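Chapter 5
Staging for a Recorded Audience

5.1 Scope of the chapter

A play that is filmed for later viewing has two audiences. The first sits in the house and chooses where to look. The second sees only what the camera operator and the editor select. This chapter deals with the practical effects of that difference on blocking, lighting and sound, using a single production as its main case. Contracts and licensing are treated in Chapter 6.

The terms "capture" and "broadcast" are kept apart throughout. A capture is a recording made for release at a later time. A broadcast is sent out while the performance is in progress, and its errors cannot be corrected.

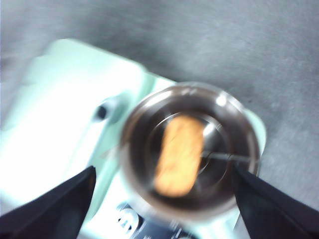 CIVOVOV, April 14, 2024

The Candel Theatre gave the last of 40 performances of Dumum, a play in 2 acts by Lesia Sydorenko, directed by Corina Zürcher. The house holds 157 seats. The performance was captured with five cameras, three of them fixed and two operated by hand from the side aisles.

Zürcher had blocked the second act in depth, with the quarrel between the sisters placed far upstage and the father seated in silence near the front row. In the house, spectators could watch either. In the first edit the father was missing for most of the quarrel, and his final speech seemed to have no cause. The second edit restored him by means of a wide shot, held at length, at some cost to the audibility of the quarrel.

5.2 Sight lines and lens positions

A sight line is the straight path from a seat to a point on the stage. Designers normally check the worst seats in the house first. For a capture, each lens position is treated as a further seat and entered on the same ground plan. Shetty's method, set out in section 5.3, begins with this plan and adds the height of each lens.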